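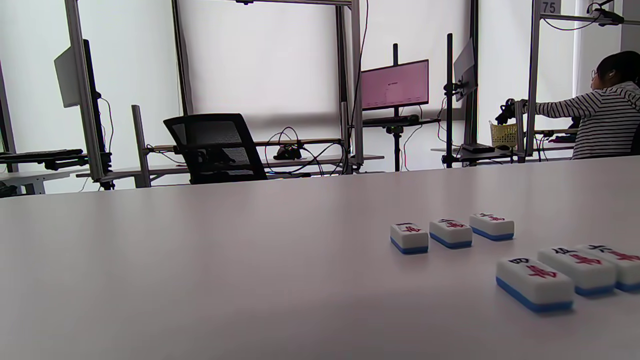 What is mahjong?

Mahjong is a game from China. It is played with small, thick tiles instead of cards, usually by four people sitting round a square table. Each player picks up tiles, throws tiles away and tries to collect a full hand before anyone else does.

People say the name in slightly different ways. In English it is usually "mah-jong", with the second part rhyming with "song".

What do the tiles look like?

A mahjong tile is a little block with a picture or some writing on one side. The other side is plain, so that when the tiles are face down you can't tell which is which. Many sets are made in two colours, with a white front and a coloured back. The ones at the top of this page have blue backs, and you can see the blue as a stripe along the bottom of each tile.

Tiles are thick enough to stand up on their edges. Players stand their own tiles in a row facing them, so the others only see the backs.

The three suits

A pack of playing cards has hearts, clubs, diamonds and spades. Mahjong has suits too, but there are three of them:

Dots, which have circles on them
Bamboo, which have sticks on them
Characters, which have Chinese writing on them

Each suit goes from one to nine, and there are four copies of every tile. There are also winds and dragons, which don't have numbers. Some sets have flowers and seasons as well.

How to read the character tiles

The tiles at the top of the page are in the style of the character suit. Each one has a black sign and, under it, a red one.

The black sign is the number. The red sign on a character tile means "ten thousand", and it is the same on the one as it is on the nine. This means you only have to learn the black part.

Some numbers are easy. One is a single line, 一. Two is two lines, 二. Three is three lines, 三. After that the pattern stops and you have to remember them:

四 is four
五 is five, but on many tiles it is written 伍
六 is six
七 is seven
八 is eight
九 is nine

Look along the front row of tiles for the four, the five and the six. The five is written the longer way.

Why is there a longer way to write five?

Chinese has two sets of number signs. The short ones are for every day. The long ones were used for money, where it mattered that a number could not be changed by adding a line or two. It is simple to turn 一 into 二 with a pen. The long signs are much harder to alter. Mahjong makers often use the long five, and the short signs for the other numbers.

What is a run?

Three numbers in a row from the same suit make a set called a chow. Four, five and six of characters is a chow. So is one, two and three of bamboo. Four of characters, five of dots and six of characters is not, as the suits don't match.

Three tiles that are exactly the same make a pung. In most kinds of mahjong a winning hand has four sets, which can be chows or pungs, and one pair.

Something to try

You don't need a mahjong set for this. Cut 19 pieces of card, all the same size. Write the numbers one to nine in Chinese on nine of them, with a black pen. Do the same on another nine. Draw a star on the last one.

Turn them all face down and mix them up. Play with a friend. Take turns to pick up 2 cards. If they match, keep them. If not, turn them back over. The star has no partner, so it will be left at the end.

When you know the signs well, put the star away and try making chows from the cards.

Words to know

Chow: three numbers in a row from one suit
Pung: three tiles that are the same
Suit: a family of tiles that belong together

Written by Sumathi Suvarna for the Ondari children's pages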